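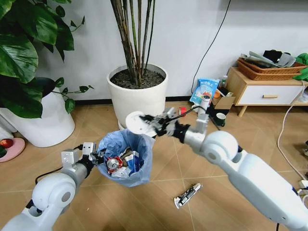 moschos26: I finally did a floor pickup the way my sister does it and I'm hooked! You carry a small bin to the mess and work in a circle, so no trips back and forth to the kitchen. A thin blue liner like this one shows you how full it's getting, and the crushed can and the wrappers all went in together. The whole sunroom took me 6 minutes!!

takov_tile: Love the bin on the move. But cans in with wrappers? Ours go in the recycling, and I'm not fishing them out later.

moschos26: Fair! I sort at the end, over the sink. Too slow for me if I do it while I'm picking up.

hollavow: Disagree, sorting twice is double work. Two bins or a divided one.
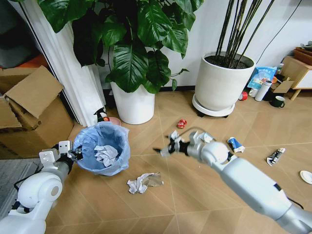
moschos26: Paper is my weak spot, I'll admit it. It multiplies! Balled-up sheets on the tile, a snack wrapper over to the right, and then the open boxes stacked by the curtain, which I'd flatten first if I did it again. Big leafy plants make it all look worse somehow, or maybe I just want people looking at the plants.

skevix_50: Great plants though! Is that bamboo in the pot on wheels?

moschos26: Bamboo-ish, I never kept the tag. The wheels are the best thing ever for sweeping.

hollavow: OK, the wheels I agree with. Still two bins.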